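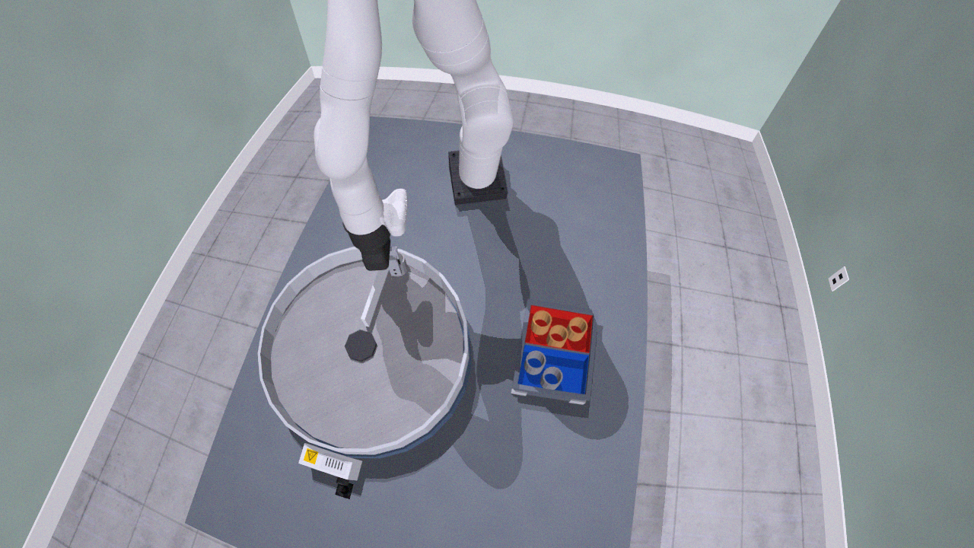 Square gray floor tiles with faint mottling, in a computer rendering.

Home | Topics | Index | Glossary | Contact

Mottle (surface pattern)

By Åsmund Torvik
Friday, June 3, 2022

Mottle is a surface pattern made up of irregular patches or spots that differ in color or shade from the surface around them. The patches have no fixed shape and do not repeat at regular intervals. Mottle occurs naturally in stone, soil, wood, animal coats and leaves, and it is also produced on purpose in ceramics, paper, flooring, paint and textiles. In some trades, including printing and coating, the word names a defect.

Terms

The noun comes from the adjective "motley," an older word for cloth of mixed colors. Several related terms overlap with it. Speckle usually means small, separate dots. Marbling implies veins or flowing lines. Dapple is used mostly of horses and of light falling through leaves. Blotch suggests a single large patch with a soft edge. Usage varies from one trade to another, and the Tusgate flooring catalogs used "mottle" and "granite" for the same sheet goods in different years.

In nature

Mottled soils form where the water table rises and falls. Iron in the soil turns rust-colored where air reaches it and gray where it does not, and the two colors end up side by side in the same layer. Soil surveyors record the color, size and contrast of the patches, and note the depth at which they begin. A shallow start is often a sign of poor drainage.

In stone, mottle comes from uneven grain size, from mixed minerals or from later staining. Some limestones show darker patches where burrowing animals disturbed the mud before it hardened. In wood, the term refers to a broken, wavy figure seen on some cuts of maple, mahogany and other species. It is prized in veneer - the same figure is often a nuisance to a carpenter working with hand planes.

Many animals have mottled skin, fur or feathers. The pattern breaks up the outline of the body against leaves, gravel or bark. Ground-nesting birds often lay mottled eggs as well.

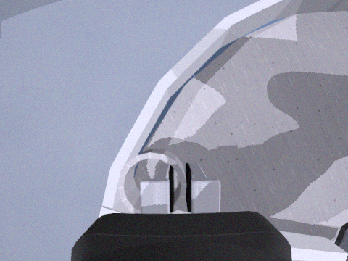
Interlocking patches of white and gray on a faceted surface. Computer rendering.

In manufacture

Potters get a mottled glaze by sponging one color over another, by mixing in coarse particles of metal oxide, or by firing a glaze that separates as it melts. Results depend on thickness, kiln temperature and rate of cooling. The Ostrowski pottery at Cukow listed 68 glazes in its last pattern book, of which 13 were described as mottled. Most were brown over cream.

Linoleum and vinyl flooring are mottled by rolling colored granules together before the sheet is pressed. Early sheets had a clear direction, with the patches drawn out along the length of the roll. Fitters turned every other tile by a quarter to hide this, and the checkered look that came from it became popular enough to be sold as a pattern of its own. Mottled floors remain common in schools, clinics and shops. Small scuffs and stains are harder to see on them than on a plain color.

Painted mottle is applied with a sponge, a crumpled rag or a short, wide brush known as a mottler. The brush is used chiefly by grainers and marblers, who press it into a wet glaze to lift some of the color. A sealed base coat is needed or the glaze will sink in before it can be worked.

Digital mottle is usually built from noise functions, which give each point on a surface a value that changes smoothly from its neighbors. Cutting those values into a few steps produces patches with hard edges. Leaving them uncut gives soft clouding.

As a defect

In printing, mottle is uneven density in an area meant to be solid. It may be caused by paper that absorbs ink at different rates, by too much water on the plate, or by later inks pulling up earlier ones. Metallic car paint can mottle when it is sprayed too wet and the flakes drift before the coat sets. A Vestum trade handbook advises a light final pass from a greater distance.

See also: Camouflage, Graining, Marbling, Terrazzo

Categories: Patterns | Surface finishes | Decorative arts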